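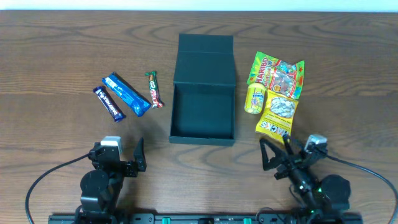 Gift boxes - your questions

Can I choose the sweets myself?
Yes. Please write your wishes in the order note, for example chocolate bars only, or bars and one bag of gummy candies.

How many bars go in one box?
Usually 3, if they are slim. For wider bars we must look first.

Does the lid come off?
No, it is hinged and stays on the box.

Do you deliver to Benness?
Yes, on Saturday. Orders for Pullton can be collected from 11 in the morning.

Can I order 60 boxes?
Yes, but kindly ask us one month before.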